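Getting the kitchen ready for a meeting night (and getting it back afterward)

I've been hosting our neighborhood clean air group in my kitchen and dining room for long enough that I've stopped being nervous about it, and I've picked up a fair number of household habits along the way. Benjie Enriquez asked me to write some of them down for the folks on the Rivera side who are starting their own group this May, so I'm putting everything in one place, in no special order. Take what you like and leave the rest!

## Sign making without ruining the table

We make most of our signs on my dining table, which belonged to my aunt, and I would like to keep it. An old vinyl shower curtain, fuzzy side up if it has one, covers the whole thing and hangs down enough to protect the chairs too. Newspaper slides around and the ink comes off on people's sleeves. Tape the curtain under the table edge with painter's tape, never packing tape, which leaves a gummy line you will be rubbing at for weeks.

For the lettering, pencil your words in first. I know, I know, everyone is in a hurry and wants to get to the paint. But we once had a beautiful blue sign for the hearing in Ollmont that said CLEAN WATER FOR EVERYO, with the last two letters squeezed up the side like ants. Start with the middle letter and work out both ways.

If marker does get on a sealed wood table, try a little rubbing alcohol on a cotton ball, dabbed and wiped right away, and test it on the underside first. On an oiled or shellacked finish don't try it at all. Water-based poster paint usually lifts with a damp cloth and a drop of dish soap if you catch it that evening.

## Sign sticks

Paint stirrers are too short, and a lot of public buildings and marches have rules about wooden sticks anyway, so check before you go. We've mostly changed over to cardboard tubes from wrapping paper. Flatten the top few inches, slip the sign over, and staple it from both sides. Cover the staple points with tape. Ailbhe Duggan keeps hers in the umbrella stand between events, and they've lasted her two seasons.

## Coffee for a crowd

Our big percolator came from a church sale in Clestadov and it is a cranky old thing, but it makes good coffee if you treat it right. Start it with cold water, and rinse the basket before the grounds go in so the fine ones don't wash down into the pot. Ours takes a good while to get going, so I plug it in before I even put my shoes on.

Please don't plug it into the same power strip as anything else that heats up. Felicidad Catacutan and I found this out the evening we had 300 flyers to fold and wound up folding them by flashlight.

To clean it, fill it halfway with water, add a cup of white vinegar, run it through, and then run it again with plain water. Twice with plain water if you can still smell the vinegar.

## Food that can wait

Meetings run long – they always do – and people drift to the food whenever they please. Things that sit well are your friends: bread, whole fruit, nuts in a bowl with a spoon, a bean salad with a sharp dressing. I keep anything with cheese or mayonnaise in the refrigerator and bring it out a little at a time, and I don't leave it sitting out for more than 2 hours. Sirkka Valtonen makes a rye flatbread that we could live on, and if she ever gives me the recipe I will add it here.

Put a strip of masking tape with a name on the bottom of every dish that comes in the door. I have a casserole lid from last spring that fits nothing I own.

## Trays and serving pieces

Steel trays come through meeting nights better than anything else, though they do go cloudy and spotted. Wash them in hot soapy water, rinse well, and dry them with a towel right then, all the way into the corners under the rim, where water likes to hide. For streaks that stay put, wipe with white vinegar on a soft cloth, then rinse and dry again. Skip the steel wool and skip bleach. A tiny bit of cooking oil on a paper towel, buffed nearly all the way off, will even out the look if company's coming.
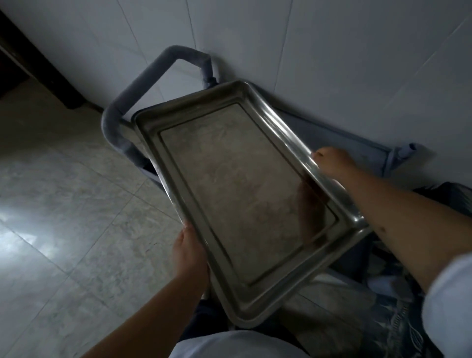 *Tip the tray toward the light to find the smudges and water marks.*

## Saving the flyers and the paperwork

Leftover flyers printed on one side get cut into quarters and clipped together for grocery lists. Petitions and sign-in sheets go in a zip bag the minute the meeting's over, and the bag goes on top of the refrigerator, well away from the coffee. Rostam Nouri scans ours before they go out to the Werholm office, and he'd like me to mention that he can't scan jam.

Wet paper can often be rescued if you slip a paper towel between each sheet, set a heavy book on the stack, and change the towels in the morning.

If you're coming to borrow the percolator, the basket is in the drawer under the oven.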